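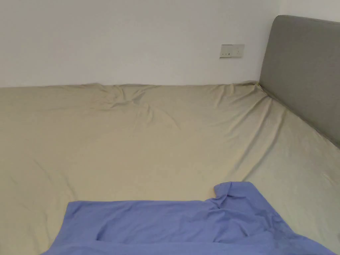

How a Bed-Making Robot Is Looked After

A robot that makes beds has two arms, two grippers, a camera and a computer. All of these parts need care. This page explains how one robot, called Banlow, is set up in the morning and what happens when a part wears out.

What the robot has to do

Cloth is hard for a machine to handle. A box keeps its shape when it is picked up. A sheet does not. It folds, slides and bunches, and it looks different every time. Banlow has to find an edge or a corner of the cloth, pinch it, lift it and pull it the right distance. If it pulls too little, the sheet stays wrinkled. If it pulls too hard, the cloth slips out of the gripper.

Step 1: Checking the finger pads

Each gripper has two fingers. Each finger ends in a soft rubber pad, 3 millimeters thick. The pads do the same job as the soles of your sneakers: they grip. Rubbing against cloth wears them smooth, and lint sticks to them.

Every morning Jussara Meireles, the technician, wipes the pads with a damp cloth and looks at the pattern of small ridges on the rubber. When the ridges have worn flat, she changes the pads. A new set is fitted after 4000 grips, even when the old set still looks good. The computer keeps the count.

Step 2: Cleaning the camera

The camera sits at the head of the robot and points down at the bed. Dust on the lens makes gray spots in the picture, and the computer may mistake a spot for a crease. The lens is cleaned with a dry lens cloth. Paper towels are not used. They can scratch the glass.

Step 3: Calibration

Calibration means checking that a machine's measurements are correct. Banlow's camera says where a corner of cloth is. The arm then moves to that place. If the two do not agree, the gripper closes on air.

To calibrate, Jussara puts a card with black and white squares on the mattress. The robot looks at the card and touches 18 points on it, one after another. The computer compares where the finger landed with where the camera said it would land. Then it works out a correction and saves it. The card is put away before any sheets come out.

Step 4: The slow test

The first sheet of the day is moved at low speed. Jussara stands outside the yellow line on the floor with her hand near the stop button. She listens for clicking or grinding in the joints. If the arm moves smoothly, she sets it to normal speed.

A repair: the slipping belt

In May, Banlow's left arm began to stop short. It lifted the corner of the sheet but did not pull it far enough. The pads were new and the calibration was correct, so the trouble had to be somewhere else.

Oskari Laaksonen switched off the power, locked the switch and took the cover off the elbow. Inside is a toothed belt that joins the motor to the joint. Several teeth were worn, and the belt was skipping. He fitted a new belt, set how tight it was with a gauge, and closed the cover. Then the arm was calibrated again. This is done after every repair to an arm.

Words to know

Gripper: the part of a robot that holds things.
Calibration: checking and correcting a machine's measurements.
Joint: a place where a robot arm bends or turns.
Gauge: a tool for measuring.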